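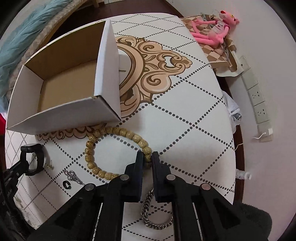 I finally finished a full season in Futia, the cycling team manager game I've been playing on and off since October. It took me 12 evenings. I came fourth in the league with a team called Treltora, and I have some notes for anyone who is thinking of picking it up.

The basic idea is simple. You start with a small team, a bit of money and a sponsor who wants results. You pick riders, set their training, choose which races to enter and then watch the races play out as dots on a map. You can give orders during a race, but only a few, and they take a while to reach the riders. I didn't like that at first. After the first month of game time I got used to it.

Money is the hard part. My budget at the start was 400 credits, and I spent 287 of them on one climber named Trindade. He won two mountain stages and then hurt his knee. With what I had left I could only afford young riders who got tired after two race days in a row. If I did it over, I would buy three average riders and leave the star for season two. The sponsor, Valtlow, only asks for a top 10 finish in the first year, and you can get that with steady people.

Training is set by the week. There are sliders for climbing, sprinting and endurance, and a rest slider that I ignored until half the team had a red fatigue icon. Keep rest at a third or higher. The game doesn't explain this anywhere I could find. The help page talks about morale for several paragraphs and then has one line about fatigue.

The transfer window is worth waiting for. It opens in the middle of the season and the computer teams dump riders they don't want. I got a decent sprinter for almost nothing. Check the contract length before you sign, though. Mine had only a few weeks left and he wanted double to stay.

Some things I didn't like. The race replays can't be skipped once they start, only sped up, and flat stages are slow even at the top speed. The menu for equipment is buried under the team page, so I rode the first six races on the starter wheels. It also saves only when you advance a day. I lost a whole evening of lineup changes on a Tuesday when my laptop battery ran out.

The sound is fine. There is one song in the menu and I turned it off.

Ffion Gwynne left a comment on my last post asking if the multiplayer is any good. I've played one short league with three other people, and it worked, but you have to wait for everyone to submit their lineup before the day moves on. One person took two days each time. If your friends are all online in the same hour it would be fine. I wouldn't join a public league.

I've started season two already. Trindade is back from his injury and wants a raise, and Valtlow now expects a podium, so I'll probably have to sell him. I'm also trying the hard setting for the economy, where race entry fees go up every month. So far I've entered four small races and lost money on three of them. I'll write up the hard setting when I get to the end of it, or when the team goes broke.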